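Puertas abiertas en Nistorard: dos brazos, un táper y mucha cola 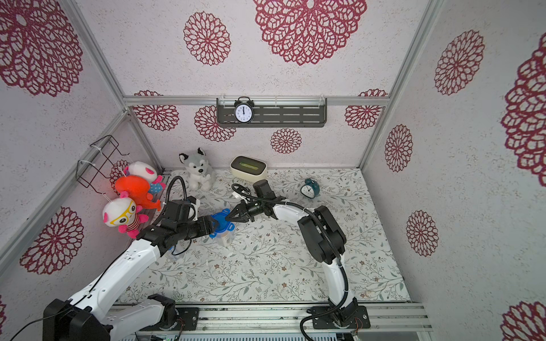
Equipo de Manipulación · Taller Sunia

Lleno en el taller Sunia para la jornada de puertas abiertas de enero. Unas colas que llegaban hasta la escalera y 600 personas apuntadas en la lista de la entrada, bastantes más de las que esperábamos. El año pasado ni la mitad.

Lo más visto, la celda de los dos brazos. Tarea del día: el recipiente transparente de tapa azul. Un brazo a cada lado, pinzas negras, y a ver quién sujeta y quién abre. Parece poca cosa hasta que lo tienes delante. Los dedos de la pinza apoyan en la tapa, el otro brazo se coloca al lado, y la gente callada mirando. Demostraciones cada media hora, la primera a las 10:00. Hubo que añadir 2 pases por la tarde porque se quedaba gente fuera.

Mitra Nazari, que llevó las explicaciones casi toda la mañana, acabó sin voz. "Me preguntan siempre si puede fregar los platos. Todavía no, primero que aprenda con las tapas", contaba entre pase y pase. También muchas preguntas sobre la fuerza de las pinzas, los cables y cuánto se tarda en preparar una tarea nueva. Para esto último no hay una respuesta corta, depende muchísimo del objeto.

Los más pequeños, a lo suyo: el husky de peluche del fondo se llevó más fotos que los brazos. Y el papel pintado de flores rojas también tuvo su público, hubo quien preguntó dónde se compraba. El pez naranja colgado en la pared, pendiente de nombre. Se aceptan propuestas en el buzón de la entrada (ya hay unas cuantas, alguna impublicable).

Por la tarde, visita de la gente de Nallska, que se quedó un buen rato en la celda y luego pasó a la sala Naidoo para la charla sobre agarre con dos brazos. Sala pequeña, calor, sillas prestadas del comedor. La charla empezó con 5 minutos de retraso por un problema con el proyector. Las diapositivas se colgarán en la página del equipo en cuanto esten revisadas.

Avisos rápidos:
Quien se dejó una bufanda gris y un paraguas, están en recepción.
Los centros que quieran visita en grupo, que escriban antes de final de febrero. Grupos pequeños, por favor, en la celda no se cabe.
El folleto se agotó. Se han encargado 700 más, que llegarán en un par de semana.

Próxima demostración abierta en marzo, misma celda y otra tarea. Se anunciará el horario en esta misma página.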